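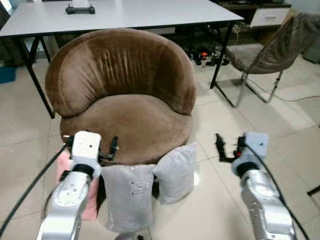 4. Setting up the bedtime routine

I wrote this part of the Filitz family guide after my own two had worn me out, so bear with me!

1. Pick one start time and write it on page one of the planner. Mine is 7:15, school nights and weekends.

2. Let your child choose the order of the small jobs (teeth, pajamas, story). My son puts the story first. Fine by me.

3. Tell them what comes next before you stop a game. I give a five-minute warning, then a one-minute one.

4. Keep the same order for two weeks before you change anything.

Note: if there's a grandparent or sitter in the house, show them the page too. Florencio Marín tried this with us and added a spot for their initials.

Caution: don't use the sticker sheet to take things away. Stickers go on and they stay on, even after a rotten evening.

Missed a night? Leave the box blank and start at step 1 tomorrow.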